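Kids' Pages > How Work Gets Done > Food and Factories

When a Robot Joins the Dumpling Room

Many people picture a robot as a metal person who walks and talks. Most robots that have jobs look nothing like that. A lot of them are just an arm. The arm is bolted down in one spot, and it does one small part of a job, over and over.

This page is about a food company called Murel, in the town of Skosgate. Murel makes filled dumplings, which it sells frozen to shops and school kitchens. For a long time every dumpling was shaped by hand. Now the company is trying out robot arms for some of the steps, and the people who work there have had to learn new things.

How the dumplings are made

A dumpling starts as flour, water and a little salt. A big mixer turns these into dough. The dough rests, and then it is cut into small pieces. Each piece is rolled into a ball, and each ball is pressed flat. Filling goes in the middle, the edges are folded over and pinched, and the dumpling goes to the freezer.

One tray at Murel holds 36 dumplings. On a normal day each table fills a lot of trays. If you have ever made cookies at home, you know that rolling the first few balls of dough is fun. Rolling 600 of them is hard on your hands. Your thumbs get sore, your shoulders get stiff, and you start to think about lunch.

What a robot arm needs

To move a piece of dough, a robot arm needs three main parts.

The arm itself has joints, a bit like your shoulder, elbow and wrist. There is a motor in each joint.

At the end of the arm is a gripper. This is the part that picks things up. Your hand has five fingers, but plenty of grippers have only two. They open and close like a pair of tongs.

The last part is a camera. Some robots have one high up, looking down at the whole table. Others have a small camera close to the gripper, so the robot can get a near view of the thing it is reaching for.

A computer takes the pictures from the camera and works out where the arm should go next. 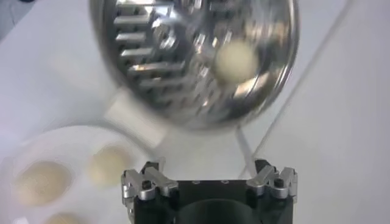
A ball of dough-like material in a steel strainer, with flat rounds in the white tray on the left. The gripper's two fingers are open.

Why dough is hard for a robot

Robots have been good at lifting hard things for many years. A car door is always the same shape. A steel bolt does not get squashed if you hold it too tightly.

Dough is different. Squeeze a ball of it and it changes shape. If it is too wet, it sticks to the fingers. If it is too dry, it cracks. On a warm day it gets softer, even when the recipe is the same. A person feels this right away and changes how hard they press. A robot has to be taught, or it has to have a sensor that measures the squeeze.

Bowls and strainers bring their own problem. Shiny metal works like a mirror, so a camera may see bright streaks and reflections as well as the metal. Fast movement causes trouble too, as it can make a picture blurry. The people who set up robots spend a lot of time on lighting and on how fast the arm should go.

Teaching the robot

There is more than one way to teach a robot a job. The old way is to write down every move as a list of instructions. Go up this far. Turn this much. Close the fingers. This works well if everything is always in the same place.

Another way is to show it. A person guides the arm through the job many times, and the computer saves the camera pictures and the movements together. Later the computer looks for patterns in all those tries. At Murel, the first lesson for one step took 144 tries, and some of them were mistakes. Mistakes can be useful too, if somebody marks them so the computer knows which tries went wrong.

The software Murel uses is called Trikix. The dumpling makers do most of the showing, as they know what a good piece of dough looks like. An engineer could learn it, but would need months at the table first.

What changes for the people

When a robot comes to a workplace, people often ask, "Will I still have a job?" It is a fair question, and the answer is not the same everywhere. In some places, machines have taken over work that people were paid to do, and those people had to find something else. In other places, the people stayed and their work changed.

At Murel no one has been sent home so far. The company has promised to keep all the table workers for 2 years while it tests the arms. What happens after that has not been decided. Some workers are pleased and some are worried.

These parts of the day are different now:

- There is less rolling and pressing, so hands and wrists get more rest.
- There is more checking. A worker looks over the trays and takes out any piece that is torn or too thin.
- There is more cleaning of machines. Flour gets into everything, and a gripper that touches food has to be washed.
- There are new things to learn, such as how to stop the arm safely and how to start it again.
- There is less chatting at the table. Some workers miss that. Four people used to sit together, and now two of them stand at a screen.

Folding and pinching are still done by hand. The arms are too slow at it, and they tear the edges.

Staying safe

A robot arm does not know it has bumped into you unless it has been built to notice. Every arm at Murel has a red stop button that anyone may press. No one gets in trouble for pressing it. Workers with long hair tie it back, and sleeves are kept short or tucked in.

Words to know

Automation: using machines to do work that people used to do.
Gripper: the part of a robot that holds things.
Sensor: a part that measures something, such as light, heat or a squeeze.

Something to try

Hold a pair of kitchen tongs and try to move a ball of modeling clay from a bowl to a plate without leaving a dent. Then try it with one eye closed. Ask someone at home about a machine at their job, and what they did before it came.

More in How Work Gets Done
How Does a Bakery Oven Stay Hot?
The Abdelaziz Bottle Works: Who Checks the Glass?
What Happens to a Letter After You Mail It
Why Warehouses Have Lines on the Floor

Last updated: 21 February 2021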